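Every November the paper planner companies come out of hiding and tell me that writing by hand will fix my life. I have some doubts.

Wikik wants 226 pages of my "intentions." I can barely fill a grocery list.

The claim on the Stalis site is that people who write goals down are far more likely to reach them. More likely than who? Measured how? I clicked every link and landed on the checkout page twice.

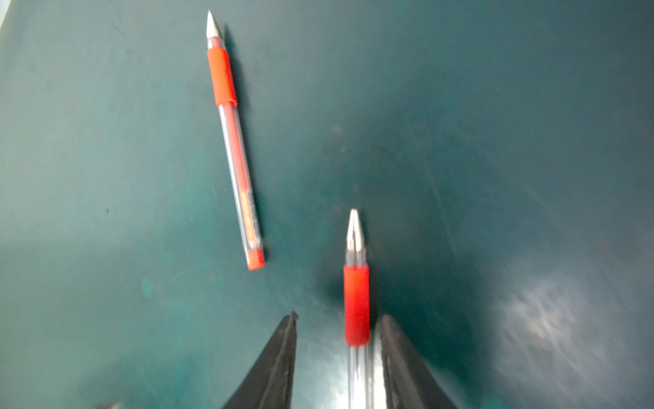
And the habit tracker. You color in 20 little boxes a month for drinking water. If I drank the water, I drank it. The box adds nothing.

I did keep a Mersha notebook going for 2 months last year. Reread it last night. Mostly it says "call dentist." Same line, page after page, with different underlining.

A friend swears hers changed everything. She also started sleeping eight hours and quit her second job that same spring, so I'd like to see those two pulled apart before we credit the notebook.

Handwriting may well help you remember a lecture. Fine, I can believe that. Getting from there to a deluxe boxed set is a long walk.

Anyway, the dentist is booked. I did it by phone.

29/11/2020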